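Chapter 5
Setting Up and Maintaining a Two-Arm Clearing Cell

29 February 2024
Reading time: 4 min

The Clavton cell treated in this chapter has two arms on a common rail and one job - clearing a serving tray. It is a small cell, and most of its faults begin with position. 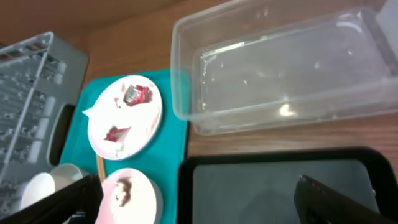 Wrist cameras are checked before the arms are enabled. The lens is wiped, the bracket screws are tightened, and a test view is taken over the table. Both gripper fingers must appear in the view. A clear plastic container is a useful target for this test, as glare on its inner surface shows how the lighting will affect detection. If the fingers have shifted from their stored position, the camera is recalibrated.

Cable slack is set next. Each joint is moved slowly through its range, and the cable must follow without pulling at the connector. 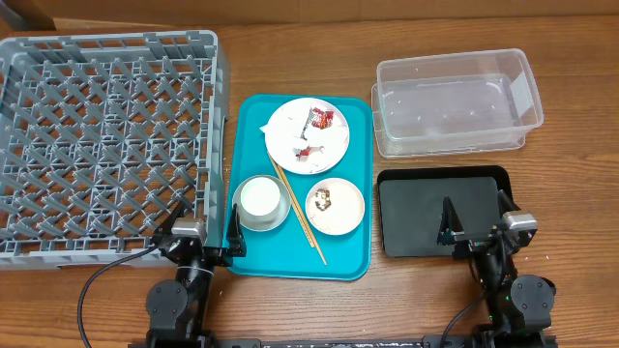
When should the gripper fingers be replaced?
At 4,000 cycles, or sooner if a finger shows wear at the tip. Both fingers are changed together.

After a finger change, the tool center point is measured again and the grip force is reset. The first run is made at reduced speed.
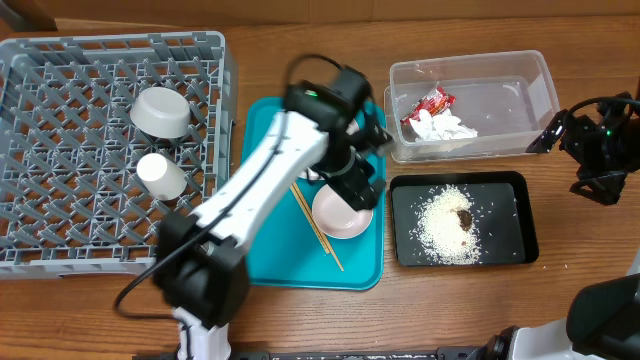 By Ketill Fogh and Svend Brøndum

Section 5.2 covers the daily inspection. The technician stops the cell, locks out the supply and cleans the fingers with a damp cloth. Food residue left on the pads reduces grip on smooth dishes. The rail bolts are checked with a torque wrench, and the values are entered in the cell log.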